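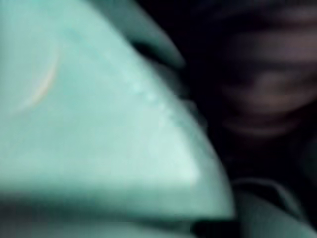
Wrist view, pale green surface at very close range.

Rarnell: Remote Demonstration, Wrist Views

Rarnell is a teleoperation project run out of the Wimthorpe workshop. An operator moves, the hand follows, and the motion is recorded for later training. The pictures on this page come from the wrist end of the system. Notes on the control setup are included for groups building something similar.

Control path

The operator's wrist pose is sent to the arm as a relative motion. Pressing the foot pedal engages tracking; releasing it holds the arm at its last commanded pose. This allows the operator to bring their own arm back to a comfortable position without dragging the robot along. Finger motion is mapped joint by joint, with a separate gain for the thumb. Earlier builds used fingertip positions instead, and the mapping became unstable whenever the operator's hand was nearly closed.

Commands go through Nakaseo, our logging and retargeting layer. It stamps each command and each camera image against one clock. Before this was in place, images and joint readings drifted apart over a long recording, and a policy trained on them closed the hand early. Round-trip delay on the workshop network is about 70 milliseconds. Most operators stop noticing it after the first few attempts, but it still shows in the recordings as a small overshoot at the end of a reach.

Recording procedure

Each operator records 40 demonstrations per task. The first 12 are treated as practice and labelled as such. They stay on disk and are left out of training by default. The start pose is varied between attempts by moving the arm base command within a fixed range. Objects are moved by hand between attempts with no template, and the operator is asked not to put them back in the same spot.

A demonstration is kept if the operator marks it as complete and the log has no gaps. Hesitations are kept as well. We tried trimming them in April and the resulting policy was faster but recovered poorly when a first grasp missed. Corrections by the operator appear to carry a good part of the useful signal, so the trimming script was retired.

What the wrist view gives

The wrist view moves with the hand, which makes it useful for the last part of an approach. At long range it wanders a great deal and says little about where the arm is in the room. At very short range a single surface can take up most of the view and its edges go soft, as in the opening picture. The training code does not filter these stretches. Joint positions and motor current are recorded alongside and usually settle the question of what the hand was doing.

Fingertips hanging into the upper part of the view are a help to the operator as well as to the model. They give a fixed reference for aiming. Any change to the covering or the camera bracket shifts that reference, so both are checked against a stored view before each block of recordings.

Fingers pointing down over grey carpet, black knit covering above the silver joint brackets, pale wooden box below and to the right.

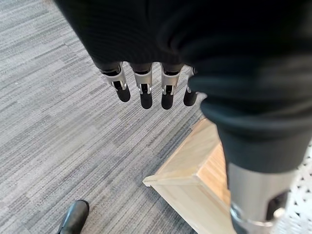 A reader working with the Sârbu glove wrote to ask whether joint mapping holds up for operators with small hands, and added that in their own lab the little finger had to be locked before the recordings were usable.

It holds up if the calibration is redone per operator. We record an open hand, a fist and a slow pinch with each finger, then fit the range of every joint separately. Calibration takes 2 minutes and is stored with the demonstration, so a bad fit can be traced afterwards. Locking a finger is a reasonable fallback for pinch tasks. For power grasps we would leave it free and lower its gain.

The retargeting settings and a short sample log are available on request from the Rarnell page. The sample log uses the older file layout, with camera times in a separate column.

Page last revised July 21, 2024.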